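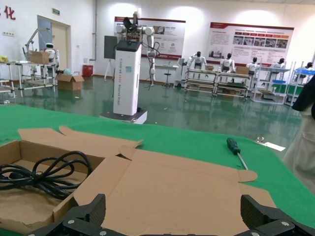 ## About Cleltico

Cleltico tests whether robots can do ordinary chores yet. Hanne Manninen started the company in Brurkness and Juniper Kapoor runs the trials. We work on dull jobs: opening a carton, coiling a cable, clearing a bench.

Last year we logged 992 attempts at packing and unpacking, and 682 were finished without help. Soft and floppy things still cause most of the failures – cables above all.

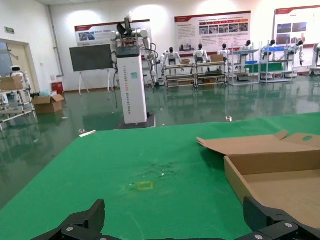
A person is quicker at nearly all of it. We publish the failed runs too, and visitors are welcome from February.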